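May 2021, Jallisside workshop, bench 5

Mug glaze check, second batch. Oğuzhan wanted to know whether the white liner stains under coffee the way the Amano one did in December. We are using plain drip coffee, no milk, made double strength. Fill to a little under the rim and leave it alone.

Eight mugs in the batch, all red outside and white inside. Two went back on the shelf because the lip had pinholes. I wrote the numbers on the foot in pencil, so don't scrub them off.

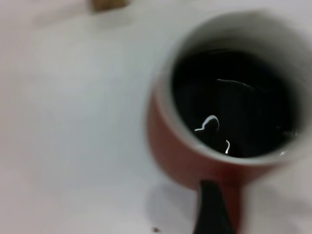

Plan is to pour out after 10 hours, rinse with cold water only, then wipe once with the gray cloth. Mugs that still show a ring get a second wash with soap and go in the log as "light" or "heavy." Please don't use the scouring pad, it spoiled number 3 last time.

Şükran asked if tea should be in this round too. I'd keep it separate. The Jedau liner is on order and we can run both drinks on that one.

Kiln sheet for this batch is page 77 in the old binder. Still need to copy the cooling times over.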